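Community > Events > Visit Reports

14th March, by the Durnunby desk

The Durnunby Community Resource Fair took up the main gym and the east corridor of Tipoki Elementary. Organizers listed 20 tables, 18 of them staffed at opening. Doors opened at 5 p.m. The school district's table handled summer program registration and bus route changes.

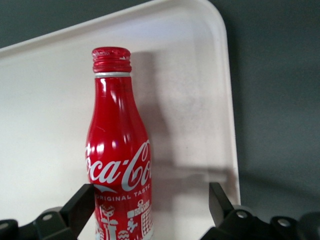 Registration for the August session uses a new form, available on paper or through the Cerkatus portal. Proof of address is required with either. The Hamidari branch library issued cards on site and had its bookmobile schedule posted. Parking was limited to the north lot. The district's handout puts current enrollment at 2,817. Leftover forms are at the school office.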